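We use cookies to remember your login and keep the forum running. Accept | Manage preferences

Can a machine do my chores yet? (or the shop's, I'm not picky)

gasket_gary
I run a small repair shop. Every night somebody sorts the loose hardware back into the bins, and that somebody is me. A rep from Riveck told my brother-in-law that two-armed robots are ready for this kind of work. Are they? I'd also accept one that empties a dishwasher.

mopbucket
No. Next question.

thaweesak_fan
Depends what you mean by ready. The Thaweesak arm at my old job loaded trays for 36 hours straight. It did need the trays to be in the same spot every time, and so did we, because it had opinions.

Baldur Thorlacius
Sorting is closer than mopbucket thinks. Pegs and cylinders on a marked board is the same problem as your bins, only better behaved. Look at what the hands have to deal with: thin pegs standing up, fat cylinders, one piece lying at a tilt. The left hand has its fingers around the lumpy blue one. 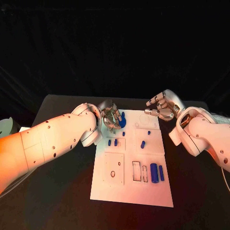

Delley Manipulation Club

mopbucket
So it's holding a toy. My nephew is 3 and he does that for crackers.

Baldur Thorlacius
Your nephew has had a lot of practice. Picking up a thin peg and then a fat cylinder with the same fingers is hard, and a tilted one is worse – you have to decide which end to go for.

gasket_gary
I'm with mopbucket on the color, though. Everything is royal blue on a white board. My hardware is gray, in a gray tray, under a layer of gray.

socketlint
Also, the outlines are printed for it. If someone drew an outline around every dish in my kitchen, I'd put them away too. Well, I might.

thaweesak_fan
Printed outlines are fine. Shops use shadow boards for wrenches and people still hang them wrong. I'd pay for a robot that could do that much.

socketlint
How much? The place in Jornanville wanted 2000 a month for one arm, and gary needs 2.

gasket_gary
For 2000 a month I'll sort washers in a white plastic suit and let you call me whatever you like.

Baldur Thorlacius
Ask the Riveck rep to bring one over and dump your own tray in front of it. Mixed sizes, your lighting. Don't let him tidy up first.

mopbucket
Bring a chair.

gasket_gary
Emailed him. He wants to know if the washers could be blue.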